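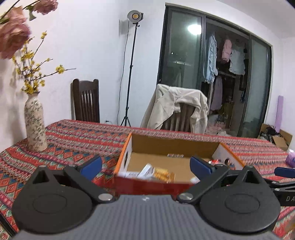
Sze-wing Kuo wrote back to my first draft that people don't sort family papers, they relocate them, and that I should stop using the word "sorting" until I could show it happening. Fair enough! I went back through my interview notes with that complaint taped to the wall, and most of this section comes out of the argument we've been having ever since.

So let me say what I mean by sorting. When somebody picks up a letter, a receipt or a school report and puts it down in a place where it sits with other things for a reason they can tell me, I call that sorting. It doesn't have to be a good reason. One woman in Sernwood had a pile she called "Dad being difficult," and it held tax letters, a parking dispute and a very long correspondence with a seed company. An archivist would split that up in a minute. She could find anything in it faster than I could find my own birth certificate, and when I asked for the seed letters she had them in my hand before I'd uncapped my pen.

I visited five households for this part of the study, in Sernwood and Sisuvberg, and I asked each of them to carry on as if I weren't there (which worked about as well as you'd expect, I was given a great deal of cake). What struck me first was how much depended on furniture. Every household owned a desk or a cabinet that was supposed to hold the papers, and every household did the real work at a table where people also ate. That means the papers come out, they spread, and then they have to go away again before dinner. A shallow open cardboard box on a cloth-covered table, as in Figure 3, is a handy way to think about the problem. You can see into a box like that, so you remember what you were in the middle of, but it fills up in no time and you can't really stack anything on it.

Deep boxes behaved very differently in people's stories. Things went into deep boxes to be finished with. I heard the phrase "it's in the box" over and over, and it nearly always meant the speaker didn't want to talk about it. In one Sisuvberg apartment the deep box had been moved through three homes with the same tape on it. The owner knew roughly what was in there, was quite cheerful about it, and had no plans to look.

This is where I part ways with Kiss, whose account of household archives I otherwise lean on heavily. Kiss treats the closed box as a failure, a spot where the system broke down and the family gave up. I used to agree. But the people I talked to didn't sound like they'd given up. They sounded like they'd made a decision about a stretch of their lives, and the decision was to keep it and leave it alone. If a box has been carried up the stairs of three different buildings, somebody wanted it, and I'd like our categories to have room for that.

Kuo's answer (we were on the phone by then, and it was getting late) was that I'm being sentimental, and that a box nobody opens tells us about lifting and nothing else. She'd want to see a person take something out and put it back before she'd call it keeping. I did see that once. A man in Sernwood opened a folder of his mother's letters to check a street name for me, read one all the way through, laughed, and put it back at the front instead of where he'd found it. Ask me in ten years and I'll probably still be thinking about that letter at the front.

The biggest collection, in a house on the Zutine side of Sernwood, ran to more than 1,000 loose items, and I'll admit I got tired. So did the family. By June they had stopped using the labels we'd agreed on and gone back to their own, which were mostly people's first names. I've kept their labels in the appendix and dropped mine. Theirs overlap all over the place, since a wedding invitation can belong to pretty much everyone at the wedding, and I haven't tried to tidy that up.

A word on what I left out. I didn't look at photographs kept on phones, though almost everybody brought them up, and I didn't ask about money or wills beyond what people offered on their own. I also didn't record anything at the table itself apart from handwritten notes, so the timing of each sitting is only as good as my watch and my handwriting. The next section takes up what happens when two people in the same house disagree about the piles, and there Kuo and I agree a good deal more.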